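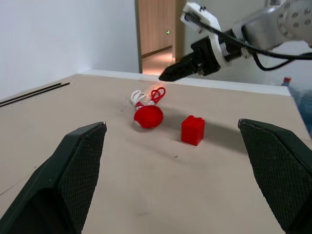 Good evening, and thank you to the Skustthorpe library for inviting me. My talk is about making chapati with children at home, from the flour to the plate. I learned it from my grandmother in Simiyu, and now I teach it to my two sons. First, the place where you work. Look at the tabletop on the slide, the light tan color, with faint scuffs and a few small dark specks. A surface like this is good enough for rolling, and on a pale color the marks are easy to notice when you wipe before you start. Please don't buy a marble board for this. (Wait here, somebody always asks about marble.)

The flour. I use 360 grams of white flour and 95 grams of whole wheat flour. In February I tried it with only whole wheat and the boys left theirs on the plate. Add one level teaspoon of salt and two spoons of oil. Let the youngest child rub the oil into the flour with the fingers. This job is difficult to do wrong, and it keeps him busy while you warm the water.

Water. Warm, like for a baby's bath. I do not give an amount, and I am sorry for it. Flour is different in each bag, so pour a little, mix, then pour again. The dough should be softer than you expect. My friend Asanka Bepari makes it stiffer and his are also good, but his arms are stronger than mine.

Kneading: ten minutes. Show with the hands how to push and fold. Children get tired after two minutes, so we take turns and sing. Then cover the dough with a damp cloth and leave it for half an hour. Don't skip this rest! I skipped it once when my sister-in-law Jeptoo was already at the door with her family, and every chapati shrank back to the size of a saucer.

Now the layers. Roll a circle, brush it with oil, roll it up like a carpet, and then turn this rope into a snail. My older son, who is 11, makes better snails than I do. The small one makes shapes which he says are snails. We cook all of them.

Let the snails rest again, a short time. Roll each one flat, but not too thin — if you can see the table through it, it will become hard like a biscuit.

The pan. Heavy, and already hot before the first one goes in. Adults only at this step in our house. First side dry until small bubbles come up, then turn, oil, turn again, oil, and press the edges with a folded cloth. The first one is usually ugly. I eat it standing up.

Keep them in a pot with a lid and a towel inside, one on top of the other. They become soft from their own steam. We eat them with beans, or with tea and nothing else. The next day they can be warmed in the same pan, without more oil.

(If there is time: the story about Emmanuel and the 3 kilos of dough. If not, go to questions.)

Questions I expect. Can you freeze the dough? Yes, as snails, with baking paper between them. Can you use butter? Yes, it has more taste, but it burns faster, so make the fire lower. Without wheat? I have not managed it. Please ask Peninah Makori, she has tried more than me.

Thank Ailsa for the tea. Recipe sheets are by the door, please take one for a neighbor also.

Home Talks Recipes Family Table Contact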